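Mirnora Tea Table: data card and README

Release 3. Covers the table setups, the object list, the folder layout and the known annoyances. Please read the last one before writing to us.

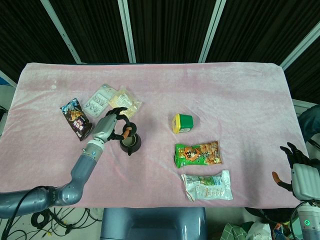 What this is

Mirnora is a collection of 1,432 short clips of small things being handled on a table: teapots, lids, snack packets, trays and whatever else belongs near a cup of tea or got left near one. The clips are grouped into 40 setups. A setup is one arrangement of objects on one cloth. When the objects change, the setup number changes, even if the change was only somebody eating part of the inventory.

The collection was put together at Histel over one long October. The tea theme was chosen on the grounds that we already owned the tea.

What's on the table

Teapot, small, dark. Comes with a round lid, also dark. The notes call it brown in some places and black in others, and we have stopped arguing about it. The label is teapot_dark. The lid has its own label, lid_dark, and is tracked separately from the pot whether it is on or off.

Snack package, dark, with a picture of golden-brown food on the front. Label: snack_dark. The flavor is not recorded.

Plastic tray, clear, with molded compartments. Label: tray_clear. It is the hardest object in the set to outline by hand, and the outlines show it.

Packet, transparent, pale yellow contents, whitish label. Label: packet_clear. It likes to end up against the tray, and where two clear things overlap you should treat the boundary as an opinion.

Cloth, pink, velvety. Label: cloth_pink. See below. It gets its own section.

Not every setup has every object. The file setups.csv says which ones are present.

The cloth

We picked pink velvet for contrast with dark crockery, and it does provide that. It also keeps a diary. Anything dragged across it leaves a brushed patch that looks lighter than the rest, and the patch stays until somebody smooths it out by hand. We smoothed it between setups but not between clips, so within a setup the marks add up. If your method seems to know where the teapot is going next, please check that it isn't reading the cloth.

Wrinkles are left in. Ironing velvet was attempted once, and there is no setup 17.

(The numbering runs to 41 for this reason. There are still 40 setups.)

Activities

Each clip has one activity label:

lid_off: the lid is taken from the teapot
lid_on: the lid goes back
move_pot: the teapot changes place, lid optional
move_packet: any package or packet changes place
tidy: objects are brought into some kind of order
other: 600 seconds in total of things we could not name

A lid clip ends when the lid is clearly on the pot or clearly on the cloth. Lids that are hovering count as in progress. Lids that roll off the table are filed under other, together with the sound of disappointment, although the audio was removed.

Tidy is the least consistent label. One person's tidy is a straight row, and another's is everything pushed to the far side. We kept both.

Folder layout

clips/ one file per clip, named by setup and running number
masks/ object outlines, one folder per clip
labels/ activity and object labels, plain text
setups.csv one line per setup
spills.txt a short file we would have liked to keep shorter

Splits

Training, validation and test are divided by setup, never by clip. Two clips from the same setup share the same wrinkles and would make your numbers look better than they are. If you resplit the data, say so.

Suggested uses

Lid and container pairing, outlines for clear plastic, placing small objects on soft surfaces, and anything involving crockery that should not be dropped. The companion set, Zolisard, has the same label format with a plain hard tabletop, and moving from one to the other is a decent test of how much your method depends on the cloth. Plenty, in our case.

Not suitable for

Learning to make tea. There is no pouring label and no notes on steeping. A user of release 2 asked us for water temperatures. We admire the optimism.

Known annoyances

In the early setups lid_dark and teapot_dark are sometimes merged into a single outline when the lid is on. Fixed from setup 9 onward.

The outlines of packet_clear follow the contents in some clips and the crinkled edge in others.

The word "biscuit" appears in two label files. It is not a valid label. Treat it as snack_dark.

Changes since release 2

Setup 17 removed. Tray outlines redrawn, then redrawn again. Karaca, our old label viewer, is no longer needed to open the masks, and any image viewer will do.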